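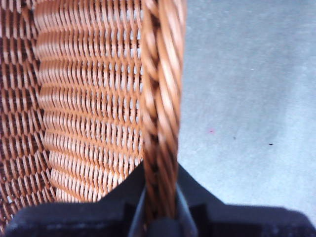
Willow, Cane and Rush: Baskets from the Lustenberg Weaving Room

Home Workshops Gallery Materials Visit Contact

Reading time: 4 minutes

The weaving room at Lustenberg keeps a shelf of finished baskets that people can pick up, turn over and copy from. Some were made here, some were given to us, and a few came in for repair and were never collected. This page is for the cane and rattan pieces. The willow has its own page, and the rush seats will get one when Pascal Wendt has finished sorting them.

The picture at the top is a close view of one of the brown baskets. The sides are a plain over-and-under weave, worked tight, with the strands crossing upright stakes. The color goes from honey to a darker caramel, and the surface has a shine to it. Cane takes the light on the high part of each strand and stays dark in the gaps, so it is easy to follow the path of a single weaver with your eye.

The thick coil is the part most visitors ask about. It is a twisted rim, with several strands wrapped together like a rope. Rims of this kind are covered on the second day of the May course, after the sides are done and before the trimming.

The lighter panel next to the coil has a different look. Its rows are stacked and looped, closer to a braid, and small slivers of light come through between the strands. The darker section is more open, with diamond-shaped gaps.

Notes on weaving and borders

Plain weave. One strand over, one under, then the opposite on the next row. It is the first thing taught here and it is still what most of the baskets on the shelf are made of. Pack each row down with the side of your hand before you start the next.

Twisted coil. Keep the twist going in one direction all the way. If you stop for lunch, clip the end with a clothespin so it does not unwind. Gerd Teuber prefers string, and either will hold.

Joining a new strand. Leave the old end on the inside of the basket and lay the new one beside it for the length of two stakes. Trim only when the piece is dry.

Open sections. These use less material and go faster, but they show every uneven stake. Beginners usually do better with a closed side first.

Looking after cane and rattan

Dust is the main problem with a tight weave. Use a soft paintbrush and work along the rows, then across them. A vacuum cleaner with a brush head is fine on a low setting. For sticky marks, wring out a cloth in warm water and wipe once. Leave the basket to dry in the shade with air underneath it.

Keep baskets away from radiators. Cane that has dried out starts to crack at the bends, and the rim is usually the first place it shows. In winter we set a bowl of water near the shelf – Eckhard Hinrichs fills it when he opens up.

Do not carry a full basket by the rim. Put a hand under the base. Most of the repairs we see are rims that have been pulled loose on one side, and a rim repair takes longer than a new handle.

We no longer varnish anything. The old varnished pieces have held up well enough, but new strands do not match them, and a patch stands out for years.

Handling and borrowing

The baskets on the open shelf can be handled. Those on the top shelf have paper tags and should be left where they are. Course members may borrow one piece at a time for 14 days. Write the tag number in the book by the door. The book is now at number 362, which includes the willow and a number of trays that were counted twice in the early years.

Percy Huaranga runs the cane course and Hermenegildo Quezada teaches borders and handles. Both courses are held in the long room, where there are sinks for soaking. Bring an apron, side cutters if you have them, and a towel. A session lasts 90 minutes. Material is included, except for the large laundry size, which needs a second bundle and has to be ordered ahead.

If you own an old basket and want to know how the border was made, bring it along at the end of a session. A clear view of the rim and one of the base will also do, sent to the workshop desk. We do not give valuations.

Page updated 6/8/19.

Related pages

Willow Baskets: Rounds and Ovals
Soaking Times for Cane
Replacing a Broken Stake
Handles, Wrapped and Plain
Trays from the Rieger Collection
Summer Course Dates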